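How to Get a Housekeeping Crew Ready for a Bed-Making Robot

I run housekeeping for Kincaid, a small group of guest houses, and this spring we're bringing in a bed-making system called Griltora. I've had so many emails from other managers asking how we're handling it that I figured I'd write the steps down in one place. (If you want the tech side, the people at Traletti who built it can tell you far more than I can. I do sheets and schedules!)

Step 1: Tell the crew before the vendor does

I messed this one up. A sales rep showed up for a tour before I'd said a word to anybody, and by lunch half the crew thought they were out of a job. So call the meeting early, bring the real hours, and say what you know and what you don't. We put it in writing that no one's hours drop before the end of June, and I read that line out loud twice.

Step 2: Write down how your people really do it

Your training binder says one thing and your crew does another, and the crew is usually faster. Go room to room with a notepad. Ask them to talk while they work, even if it feels silly. Ecaterina Văduva has been stripping beds for us for 19 years and she starts at the foot corner nearest the door, every time, because then the dirty pile ends up next to the cart. That wasn't in the binder. It is now.

Write down the annoying stuff too — the blanket that snags, the bed shoved against a wall, the comforter that weighs more than it should.

Step 3: Split the job into pieces

Don't hand over "make the bed" as one big thing. Ours got split into 4 pieces: pull off the top layers, change the fitted sheet, lay the blanket and comforter, do the pillows. Then go through them with the crew and ask which ones they'd be happy to lose. I was sure they'd say pillows. Nope, it was the pulling and lifting, all of it, because that's what hurts by Friday.

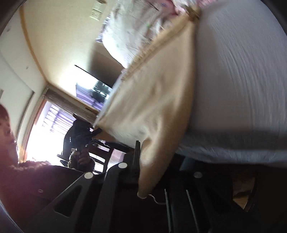 Blankets were where we spent most of our time. A fitted sheet has corners, so there's a right place for every part of it, but a blanket can land any old way and still be a blanket. If your rooms have 5 different kinds, like ours did, get it down to one or two before you start. Your laundry folks will thank you even if the robot never shows up.

Step 4: Rewrite the jobs, with the pay

If somebody's going to watch over a machine, check its work and fix what it gets wrong, that's a new job and it needs a new line on the pay sheet. We call ours room lead. Ask for the raise in the same budget as the equipment. I promise it's harder to get later.

Step 5: Start with one floor

We're starting with one floor at our Plollow house and keeping everything else the way it was. Let people trade in and out of that floor so it doesn't turn into "the robot team" and everyone else. Give them a stop button and tell them they never need permission to use it.

Step 6: Keep a gripe sheet

Ours is a clipboard in the linen closet. Anyone can write on it, no names needed, and I read it every Monday and answer right there on the page. Some of it is about the robot, and a lot of it is about the squeaky carts, which I'm now fixing too. Leave a pen on a string. The first three pens walked off.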